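How to Lay a Foam-Free Practice Floor for Your Robotics Club

Posted January 28, 2021

Okay, so our club robot is called Ustau, and Ustau hates wood floors. We spent most of December tuning its turns on bare boards and every single run came out different, because the wheels would grip for a bit and then skate. The fix was a pad of interlocking black rubber tiles, the puzzle kind you see in home gyms. I've put ours together and pulled it apart enough times now that the newer members keep asking me how to do it, so I'm writing it all down!

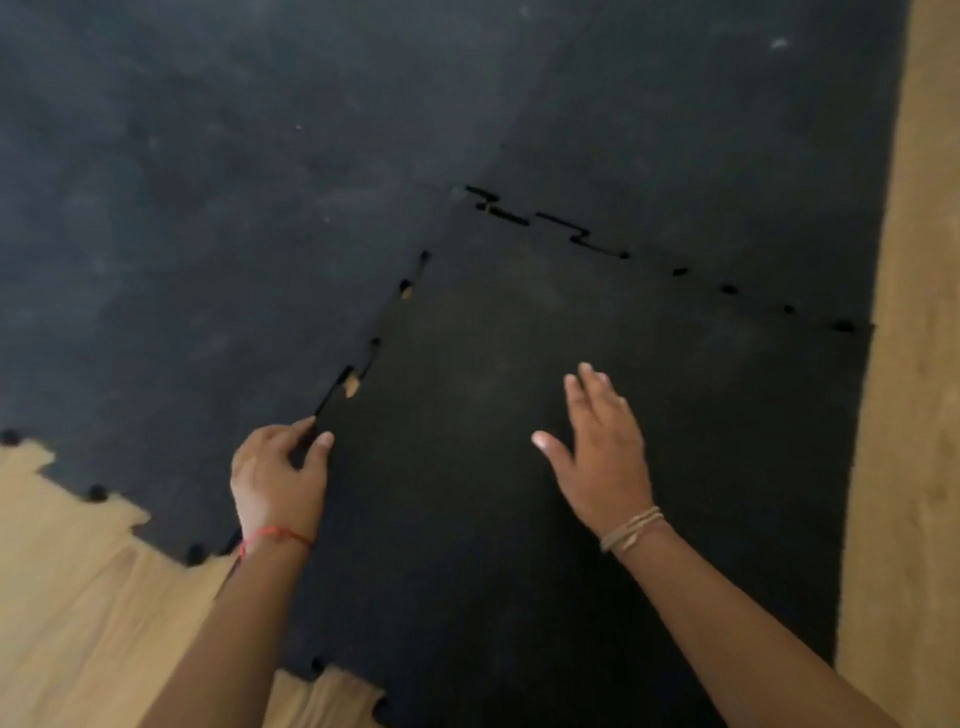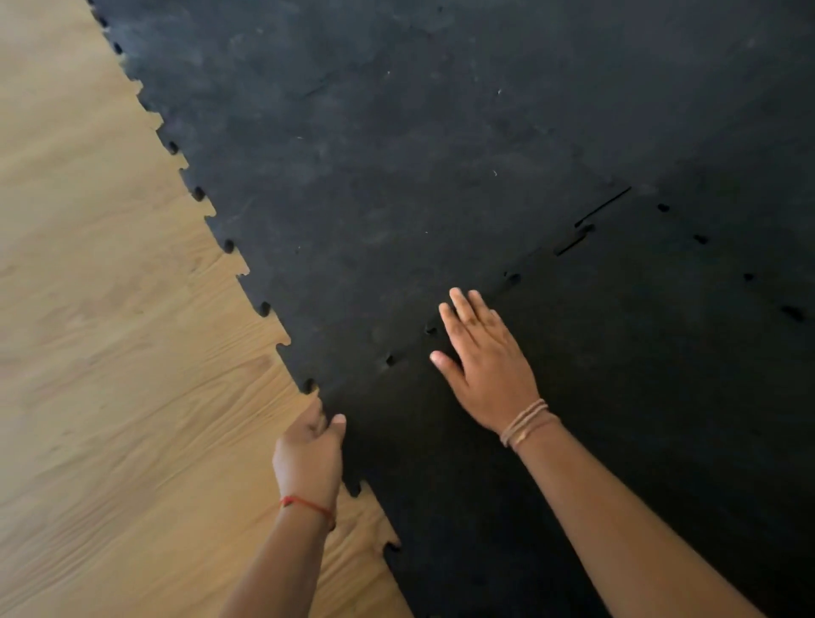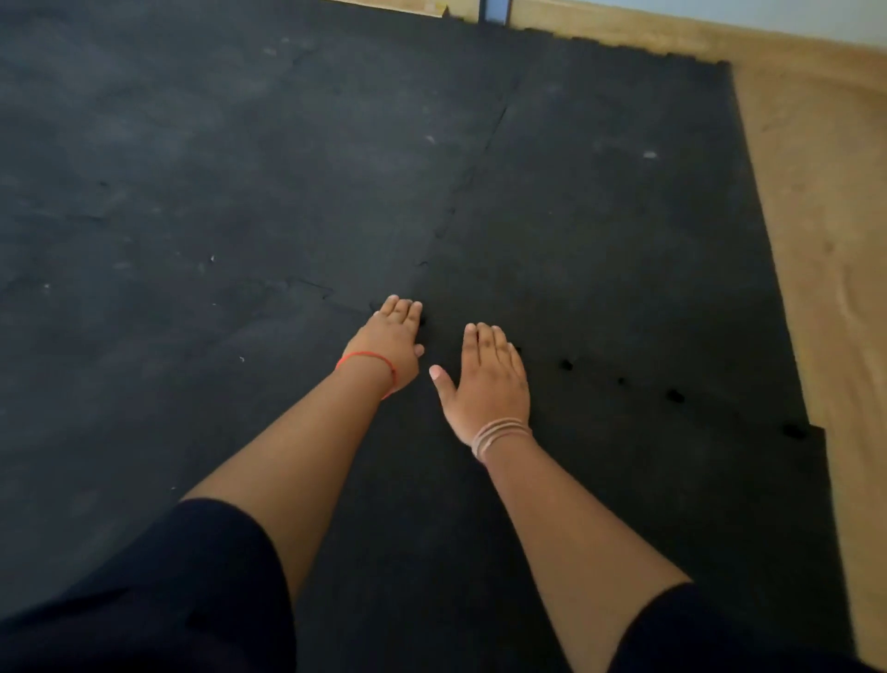
Getting the puzzle edges to close up, hands and knees style.

What you need

Rubber puzzle tiles, enough to cover your practice area plus a spare or two. Ours came in a mixed lot from Promex and some are a lot grubbier than others, but they all fit together.

A broom and a damp rag.

Masking tape.

A tape measure.

Pants you can kneel in. (I wore shorts the first time. Never again.)

Step 1: Sweep the floor

Sweep it properly, right up to the baseboards. A bit of grit under a tile makes a bump you can barely feel with your hand, but a small robot will find it every time. Ours used to hop on one particular spot and we spent an entire meeting blaming the code.

Step 2: Pick your corner

Start in the corner that matters most to your robot, so for us that's the start zone. Put a strip of masking tape on the floor where you want the first straight edge to go and line the first tile up with it. If you start in the middle of the room and work outward, you'll end up crooked, and then you'll be dragging the whole pad over by its edges. It's heavy!

If your set has border tiles with one straight side, save those for the outside. Ours has a mix, so we put straight sides wherever the robot drives close to the edge and let the toothed sides stick out where it never goes.

Step 3: Hang the tile over the joint

Okay, this is the part everybody gets wrong (me included). Don't lay the new tile flat on the floor and try to shove it sideways into its neighbor. The tabs have to come down into the notches from above. So hold the free edge of the new tile up a little with one hand, line up the tabs with the other, and let the tile drop onto the joint.

Look down the whole seam before you press anything. You want every tab sitting over its own notch. If you're off by one, you won't notice until you get to the far end and have half a tab left over, and then the whole thing has to come up again.

Step 4: Press from one end

Begin at one end of the seam and go tab by tab with the heel of your hand. Go in order. If you press both ends first, the slack all collects in the middle and makes a little ridge, and Ustau climbs that ridge like it's a speed bump.

When you reach a corner where a tile has to join two neighbors at once, do a few tabs on one side, then a few on the other, and keep trading off. I do about 2 tabs a side and then switch. It feels slow but it's a lot faster than prying a corner back up.

Step 5: Lean on it

Hands aren't really enough for the stubborn joints. Get on your knees, put both palms flat next to the seam, straighten your arms and let your weight do the work. Then move along a little and do it again. Small round holes where the tabs meet are fine on our tiles, and the robot rolls right over them. A long dark slit isn't fine. Go back and lean on that one some more.

Rubber mallets work too, but we share a wall with a ballet class, so we stick with leaning.

Step 6: Wipe it down

Rubber loves dust. It also loves lint, pet hair, eraser crumbs and whatever is on the bottom of your socks. Wipe the pad with a damp rag and let it dry before you drive on it. If you have a line sensor pointed at the floor, don't skip this! Pale fuzz on a black mat can look an awful lot like a piece of line, and our robot once followed a thread clean off the pad.

Step 7: Mark and measure

Tape your start box first, then your lines. We use a start box 39 cm on each side and a straight lane 48 inches long for calibration, and yes, mixing units like that is terrible, but the lane came from the old Cultanier Cup rules and the box is ours. Put the tape down without stretching it. Stretched tape creeps back overnight and curls at the ends.

Now drive the lane a few times and write down where the robot stops. Do it again from the other end. If the numbers disagree a lot, check the seams before you touch your code.

Little problems and what we do about them

One corner keeps popping up. Flip through your spares and try a different tile there, or turn the tile a quarter turn. The tabs aren't all cut exactly alike.

The pad slides on the wood. Wipe the underside as well as the floor. If it still moves, a few short pieces of tape along the outside edge will hold it for a meeting.

The robot pulls to one side on every seam. Check the wheels for lint before anything else. The Kettani kit wheels we use pick it up like crazy.

The tiles smell. They do! Leave a window open for the first couple of meetings.

Taking it apart

Peel the tape first. Then lift one tile by its outside corner and peel it up and back, so the tabs come out one at a time. Don't yank two tiles apart sideways or you'll tear a tab, and we've lost 2 tiles that way already. Stack them flat, clean faces together, and don't lean them against a wall or they'll take on a curve.

If your club does it differently, leave me a comment. I'd especially love to hear from anyone who has found a tape that comes off rubber without leaving goo behind.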